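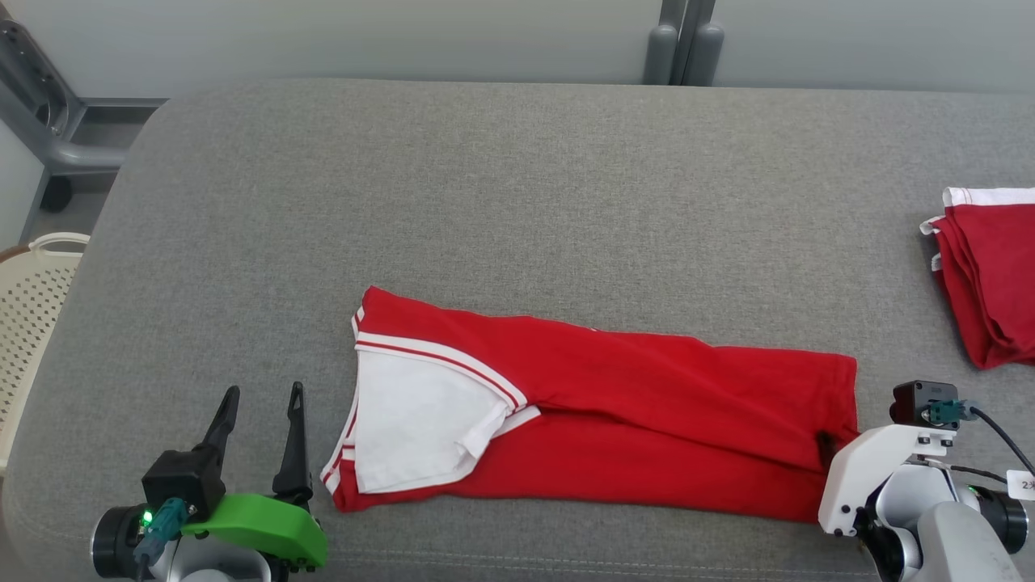 Page last changed: August, after the Girnholm evening

Speaker notes: Does the fold matter?
Talk for the Vimurska clothing exchange, upstairs room, doors at 9

Start without a hello. Ask who has a chair at home with clothes on it. Wait for the hands. Put mine up as well.

Then say where I'm coming from. I sorted and folded for the exchange for 11 years and I no longer believe most of what I was taught about folding. I believed it for the first few. I had a folding board. I gave the board away.

Opening picture stays up through this part. Red garment, white trim, folded lengthwise into a long strip. Point at the upper layer lying over the lower one and the long diagonal crease between them. By the rules in the Pálfi booklet this is a fail: edges should meet, nothing white should be showing from under the red, no wrinkles. Ask the room what harm it does. Leave a gap here, someone always says "it'll crease". Yes, and then a person puts it on.

(If they laugh, carry on. If they don't, carry on.)

The claims, and what I make of them

1. "Folded clothes last longer." Longer than what? I asked Krisztina Fekete, who wrote most of the booklet, and she said longer than clothes thrown in a heap. I asked how she knew. She said everyone knows. I like Krisztina and she may be in the room, so say this kindly. What wears a hem out, as far as I can tell from mending them, is wearing and washing.

2. "Folding in thirds saves space." Sometimes. It depends on the drawer. A strip like the one on the screen still has to be folded across, and where you put those folds decides the size of the packet. Thirds make a fat packet in my shallow drawers and the drawer sticks. Halves and halves again works for me. Show with the jumper from my bag. Don't rush the sleeves, last time I rushed the sleeves and had to start again.

3. "Stand everything upright so you can see it." I tried this for a whole winter. It looks lovely when the drawer is full. Take out two shirts and the rest lean over like drunks. I'd want to see the drawers of the people who recommend it, at 9 at night in a working week.

4. "Flatten as you go." This one I half accept. Smoothing a layer before laying the next on top costs a second or two and does help with thick cloth. Back to the picture: look at the small raised bit of crumpled white beside the little folded strip. Lay another fold over that and you have a lump in the middle. So smooth that. The shallow wrinkles in the red I would leave.

Numbers slide

Jenő Mészáros kept the tally at Girnholm: more than 3000 items over the counter, and 1000 of them came in already folded by whoever gave them. We then refolded the lot, to match the booklet. Ask: why? People shook them open at the rail to check the size. I did raise this at the time. The answer was that it looked cared for. Perhaps it does. I'd still like somebody to test it, one rail folded neatly and one folded any old how, and see which empties first. Jenő thinks the neat one. I think you couldn't tell them apart.

Trim and shiny fabric (skip if short of time)

White trim on red worries people. The booklet says always fold the trim inwards to keep it clean. Inwards means against the red, and if the dye is poor, I'm not sure that's the side I'd choose. Don't overstate this. I have had it happen once, with a damp football shirt that should never have been put away damp. The fault was mine more than the fold's.

The Flunonmont method

Someone will ask. It has seven steps and a special order for the corners. I did it faithfully for a month and got faster at the method. My shirts came out looking like shirts. If a person enjoys it, good, I have no quarrel with enjoying a thing. My quarrel is with the leaflet calling every other way "incorrect".

What I do now

Lay it on something flat with a bit of grip, a cloth over the table will do. Halve it lengthwise. Deal with any lump you can feel. Fold across until it fits the drawer you own. Stop.

Questions. Have the jumper ready again, they'll want to see the sleeves. If asked about fitted sheets, say I roll them up and shut the cupboard door.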